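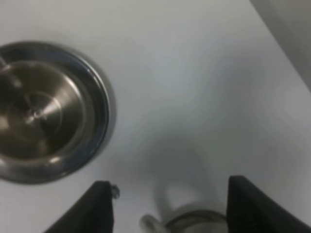 Locum and bank shifts at Gescombe: frequently asked questions

Last updated Wednesday, April 14, 2021

Who can register?

Doctors with full GMC registration and a current licence to practise. We place salaried GPs, partners taking extra sessions, and hospital doctors at specialty registrar level and above. Foundation doctors cannot be registered with us.

Which sites do you cover?

The Trelgate and Ollton health centres, and the out-of-hours service run from the Nwankwo building. Ollton has step-free access throughout. Parking at Trelgate is by permit, issued with your booking confirmation.

What documents do I need?

Photo identification, proof of right to work, your most recent appraisal summary, an enhanced DBS certificate, evidence of immunity, and certificates for basic life support and safeguarding. We also need two clinical references, one of them from your current or last post. Scans are accepted for everything except identification, which is checked on a video call.

How long does clearance take?

Most files are cleared within five working days of the last document arriving. References are the usual cause of delay. You may look at open sessions before clearance but cannot book them.

How are sessions paid?

Timesheets approved by Monday noon are paid on the Friday of the same week. Rates are shown per session before you accept. Home visits beyond the number stated in the booking are paid separately, as is mileage if you cover over 80 miles in a week for us.

Can I pay into the NHS pension?

It depends on the engaging organisation. Where the work is pensionable, send us your locum forms monthly — late forms are returned to you and not held over.

Do I need my own indemnity?

State-backed cover applies to NHS primary care work at the sites listed above. It does not extend to private work, reports for third parties, or representation before the regulator. You should hold separate cover for these.

What if I have to cancel?

Use the portal if the session is more than 48 hours away. Inside that period, telephone the rota desk. Repeated late cancellations are reviewed by the clinical lead, Dr Yakubu Osagie.

Will I get an induction?

Yes. A paid two-hour induction is given before your first session at each site. It covers the record system, prescribing set-up, referral routes and emergency equipment. Smartcard access must be working beforehand.

Who do I contact about a query or complaint?

Rota and payment queries go to Evaristo Fabbri through the portal message page. Clinical concerns should be raised with the duty doctor on site the same day, then logged in the portal.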